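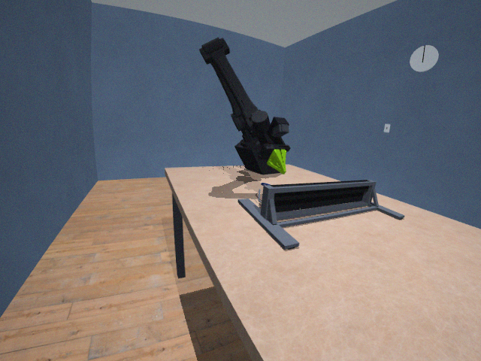
Graden patch panel task, sim notebook
June, entry 31

Picked up the insertion runs on the Inga build after lunch. Goal for the day was to find out why the arm keeps faulting during the approach to the panel. The stop is always the same one: joint torque over limit, controller drops to hold, run gets logged as failed. No cable in the gripper for any of this, fingers closed, approach motion only.

Out of 200 approaches overnight, 22 ended in the fault. The log has the planner reporting a clear path every time, and the contact force climbing with the tips still short of the port they were sent to. So the planner and the physics disagree about where the panel is.

What I checked:

1. Joint limits. Fine. The wrist has room to spare at the stop pose.

2. Gripper collision mesh. Rebuilt it from the Cutholm files and compared. No change, same fault on the same seeds.

3. Panel pose. The planner reads it once at reset. Physics lets the stand settle after that — it drops and turns a little on its feet, and the planner never hears about it. I had assumed the stand was fixed to the table. It isn't in this build.

4. Wrist view at the ports. Fingertips overlap the black face below the middle ports, with the thin rods hanging down on both sides of the fingers. Not much room there for a pose error.

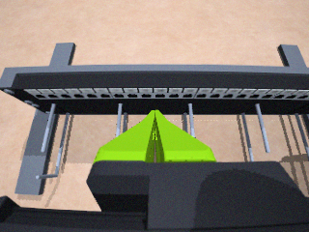
5. Rods. They have their own collision shapes in physics, but the planner's copy of the panel leaves them out. Second problem, separate from the pose one. A path that looks clear to the planner can run a finger straight into a rod.

Changes made: pose is now read again 2 seconds after reset, and the rods are in the planner's model. Stand left free for now. Reran the failed seeds and all but one got through. The last one still trips on torque, cause unknown, log saved under Mudport.

Do not copy this config to the real cell yet. The torque limit in sim is set higher than the one on the hardware, and I want them matched first.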